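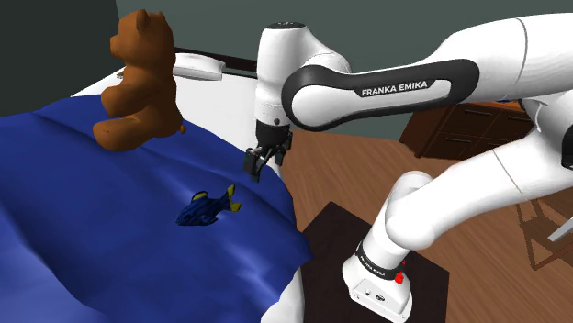 Bedroom scene, toy fish on the blue blanket, gripper open

Ticket: Prokard trial, fish pickup in bedroom scene
Product: Prornevholm bedroom pack, running in Prokard
Status: Waiting on support

Hi team! I'm partway through the trial of the Prornevholm pack (loving it so far, the rooms look great) and I've hit a snag with the fish task. The arm is the stock Franka that loads with the scene and I haven't touched the gripper settings. Blanket is on the default cloth preset.

What I'm getting: the arm comes down over the bed fine, the fingers close, and then on the lift the fish slides out and sinks into the blanket. Not every run, mind you. I did 1000 runs over the weekend and 700 came back flagged as a dropped object, which seems awfully high for a toy that size. Same task in the Pullham kitchen pack, on a bare counter, behaves itself.

Stuff I've tried:
Restarted Prokard, cleared the scene cache. No change.
Turned the cloth stiffness up. Drops went down a bit but the blanket started jittering on its own, so I put it back.
Swapped the wrist view in for the room view, in case it was aiming off.

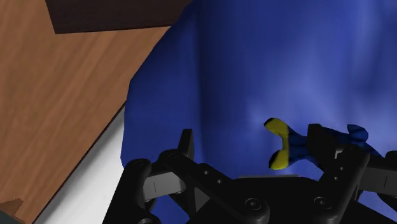

It made no difference to the drops, so I'm leaning away from aim and toward friction. The fish is dark blue on a blue blanket too, and I did wonder if the colour was throwing off the detector, but the yellow fins seem to be plenty for it to go on.

Update, Sunday night: bumped the solver to 3000 steps and it crawled. Fewer drops, but I can't run a whole batch at that speed on my machine, the poor thing sounds like a hair dryer.
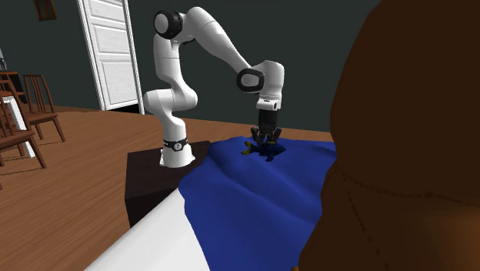
Then I tried the Ninh contact plug-in with finger friction set to 9 (the slider's top end, I know, I know). Much better behaviour on the lift! Trouble is, now it sometimes drags a fold of blanket up with the fish, and the log counts that as a fail as well.

So two questions. Is there a recommended friction value for soft toys on cloth? And can I tell the scorer to ignore the blanket? Happy to send the logs, they're zipped and ready to go.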